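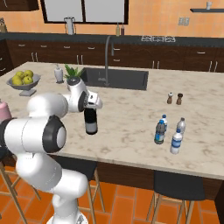
How often does the filter cartridge under the kitchen sink need to be changed?
Every four months in a normal household, or after 500 gallons, whichever comes first.

Section 4. Changing the Cartridge

This section is for the Volside under-sink filter with one housing. If you have the double housing, please read the Flatgate supplement first, because the order of the valves is different.

You will need: a new cartridge, the housing wrench from the box, a bucket, a dry towel and a small flashlight.

CAUTION: Use the cold water line only. Hot water damages the cartridge and can make the housing crack.

1. Take everything out of the cabinet, so your arms have free space to work.

2. Put the bucket below the housing and the towel in front of it.

3. Close the inlet valve. Turn the handle 90 degrees, until it stands across the pipe. Do not force it more.

4. Open the cold side of the kitchen faucet and wait until the water stops. Leave the faucet open.

5. Press the red button on top of the filter head and hold it for a few seconds. A little water may come out. This is normal.

6. Put the wrench on the housing from below and turn it to the left, seen from the floor. When it becomes loose, continue with your hands. The housing is full of water and heavier than it looks.

7. Pour the water into the bucket. Take out the old cartridge and put it in the household trash.

8. Wash the inside of the housing with warm water and a drop of dish soap. Rinse it two times.

9. Look at the rubber ring in the groove. If it is flat or has a cut, replace it with ring no. 396. If it is still good, clean it and put on a thin layer of silicone grease.

Note: Do not use cooking oil or petroleum jelly on the ring. It makes the rubber swell, and after some weeks the housing starts to drip.

10. Remove the plastic film from the new cartridge. Stand it in the housing with the arrow pointing up.

11. Screw the housing back by hand until it stops. Use the wrench only for the last small turn — too much force is the most common reason for a broken housing.

12. Open the inlet valve slowly, with the faucet still open. First comes air, then gray water with fine carbon dust. Let it run for ten minutes, then close the faucet.

13. Dry the housing with the towel and shine the flashlight on the joint. Look again after one hour.

If it still drips: close the inlet valve, release the pressure as in step 5 and open the housing again. Usually the ring has moved out of its groove.

Write the date of the change on the label at the side of the filter head.

Ammont cartridges have the same length but a different top cap. They do not seal in this housing.

Text: Shiyu Yao. Checked by Jianhua Lü.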